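Pinomis School Records: Administrator Guide
Section 16. Setting up an awards round

Use this section to open a round of student or staff awards, collect nominations and publish the shortlist. You need the Awards Manager role. If the Awards tab doesn't show in your menu, see Section 2.

Before you start

Check that the school year is set correctly under Settings > Calendar. A round takes its year from there, and the year can't be changed once nominations are open.

To create the round

1. Go to Awards > Rounds and select New Round.
2. Enter a name. Parents see this name, so leave out internal codes.
3. Select who may nominate: Staff, Students, Parents, or any mix of these.
4. Add at least one category. Each category needs a title and a word limit.
5. Enter the opening and closing times. A round that closes at midnight closes at the start of the day shown.
6. Select Save as Draft.

Note: The default word limit is 387. Schools that import forms from Gurgate keep the limit set in the old form.

Caution: Deleting a category also deletes every nomination in it. Use Hide if you may want the nominations later.
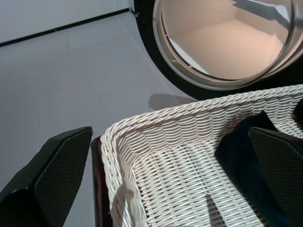 A reader at Sellumau wrote that hiding a category in April left it out of the printed program but did not stop parents from nominating in it, and asked whether the two could be switched off together. They can't in this version. Hide the category first, then open it and clear the Accept Nominations box.

To publish the shortlist

1. Open the round and select Close Nominations.
2. Go to the Judging tab. Assign at least 2 judges to each category.
3. When all scores are in, select Build Shortlist.
4. Check the spelling of each name against the student record. Nominators type names by hand and the system does not correct them.
5. Select Publish.

Caution: Publishing sends an email to every nominator. It can't be recalled.

Note: A single round holds up to 2,540 nominations. Past that number the form shows "Round full". Schools on the Cordier campus plan should open a separate round for each campus.

To print certificates, go to Section 17.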